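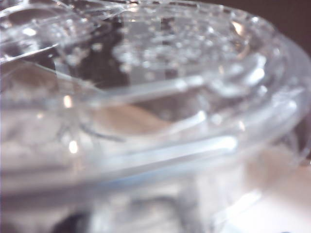 Section 2: Setting up your repair fund in Saltari

Right, so you've got Saltari installed and you can log in. Before you enter a single rent payment, please set up the repair fund! I did it the other way around for my own building on Runham Street and spent a whole evening moving money between columns (never again).

1. Open Settings and choose Funds. Click New Fund and call it something your co-owners will recognize. Mine is just "Roof and pipes".

2. Type in the number of apartments. We have 66, counting the two on the ground floor that used to be shops.

3. Set the monthly share. I started us at $100 per apartment, and you can change it later without losing the history.

4. Pick a floor for the balance. Saltari sends you an email when the fund drops below it. I use $500 while I'm testing and something a lot higher once real money goes in.

5. Click Save, then Save again on the next screen. Yes, twice – the second one locks the start month.

Caution: once the start month is locked, only the account owner can change it. Check it before you click.

Note: if your building already keeps its reserve in a separate bank account, enter that amount under Opening Balance. Don't enter it as a payment or it'll show up as income on your yearly report. 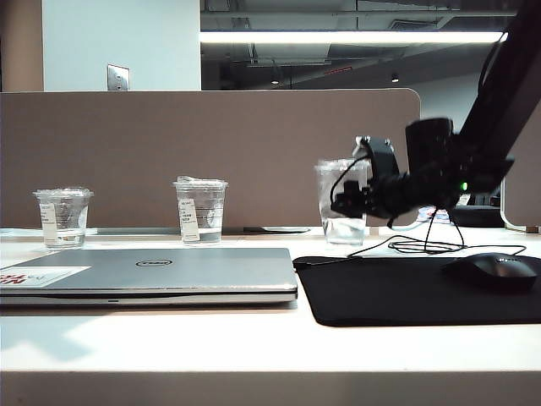 Ludutcombe, June

I've updated this part for the new version, and the big change is how late payments work. Damir Leka wrote to ask why his owners were being charged from the first of the month, and he was right to ask, the old default was way too strict.

6. Go to Funds, then Reminders, and set the grace period in days.

7. Choose who gets the reminder: the owner, the tenant, or both. If you came over from Sowa, your old contact list has everybody marked as a tenant, so fix that first.
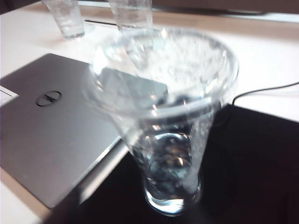 8. Send yourself a test reminder. It should arrive within a few minutes, and it's worth reading all the way through – the standard wording is a bit stiff and I rewrote ours completely.

Caution: turning reminders off for one owner also hides that owner from the late list. You'll find them again under Show All.

Once the test email looks good, go on to Section 3 and import your rent roll.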